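The Nollcombe frame swap is back!

If you have prints rolled up in a tube behind the closet door (I have three, and one has been there since college), bring them along on March 12, 2026. Domenica Stöckli is running the framing table again, and we already have over 200 donated frames stacked in the back hall, most of them wood and most in really lovely shape.

New this year, we'll have plenty of plain white paper for backing sheets and for wrapping what you take home. I'm so pleased about this one! A fresh sheet behind an old print can brighten it right up, and it's such an easy thing to do while the frame is open anyway. 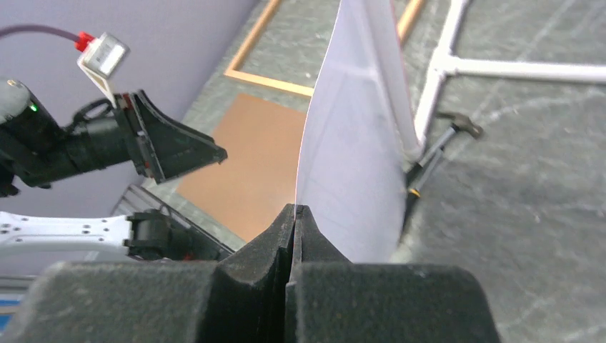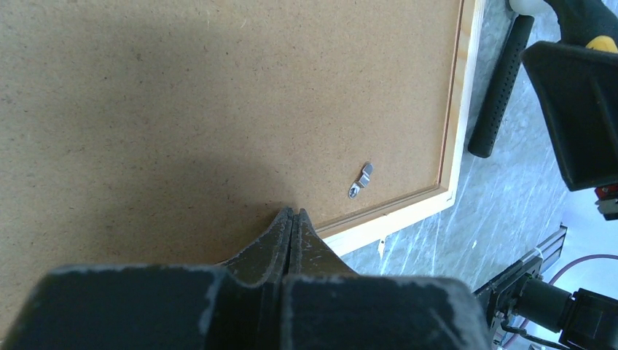 Domenica asks that you check the hardware on any frame you donate. A loose hanger is fine, she has a jar of screws and will happily show you how to refit one, but please take out cracked glass before you come. Wipe the backing board with a dry cloth too, and pencil the size on it if you know it.

Doors open at 3 and each framing slot runs 20 minutes, with 30 slots in all. Last August they filled up before we had the chairs out, so do sign up at the front desk. Bigger pieces are welcome, just mention the size when you put your name down.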